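Cable task: how messy should the starting layouts be?

clovel_bench
Started collecting for the cable sorting task in February and I've hit a disagreement with myself. Goal is pick up one loose cable by the plug, carry it to the bin, go home. I'm at 2,664 episodes counting the ones I should throw out. Right now every episode starts with the cable tossed by hand, wherever it lands. The policy has learned to hover thoughtfully over cables. That's the whole skill so far. Do I keep tossing, or go to fixed layouts?

Presisholm
Fixed layouts. Pick 6 shapes, tape marks on the table, do 50 of each, train, look. You can't debug random. Right now you don't know if it hates loops or hates you.

notaxie
Disagree. Fixed layouts give you a policy that's brilliant at 6 shapes. Cables don't come in 6 shapes. We did the tape mark thing and ended up with a model that had basically memorized the tape.

Presisholm
Then peel off the tape after you place the cable. I feel like this was solvable.

notaxie
We did that on the second round. It had opinions about the glue residue.

zlong
Zhenhua Long here, I did a lot of the teleop for a similar set at Casell. Before anyone argues about layouts, who is driving, and do they all grab the same way? We had 3 operators. One went for the plug, one for the cord just behind the plug, and one for whatever was nearest at the time. The model averaged them and closed its fingers on air between the two good answers. Looks exactly like hovering.

clovel_bench
Oh no. Two of us. I go for the plug. My coworker is, let's say, a free spirit.

zlong
Split the episodes by operator and train on yours only. One evening of work. If the hovering goes away you have your answer and an awkward conversation.

gritty_kettle
Also what are you doing between episodes? If you start recording with the arm in the same pose every time, it never sees how to recover from a bad approach. Start some of them badly on purpose. Too high, too far left, already past the plug. I'd do up to a third that way.

Presisholm
A third is a lot of bad driving.

gritty_kettle
You say that like it takes effort.

clovel_bench
Since people asked over DM, my table from this afternoon:
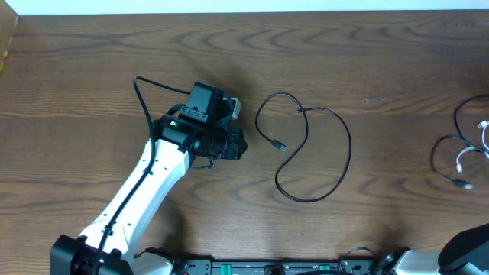

Left arm, fingers closed, one black cable in the middle, the rest of the pile over on the right.

notaxie
So the pile stays on the table during the episode? Is it always on the right?

clovel_bench
Always on the right. That's where the pile lives.

notaxie
Then you've got a fixed layout after all, congratulations to Presisholm. Move the pile around or get it off there, or "cables on the right" becomes part of what it thinks the job is.

Presisholm
I accept. But leave the pile in for some of them – real tables have piles.

zlong
Agree with both, annoyingly. Do the operator split first though. Change one thing at a time or you'll be back in a month asking why it hovers over the other side.

clovel_bench
OK. Split by operator tonight, then new episodes with the pile moved. Will post numbers. Coworker has been informed and says plugs are "limiting."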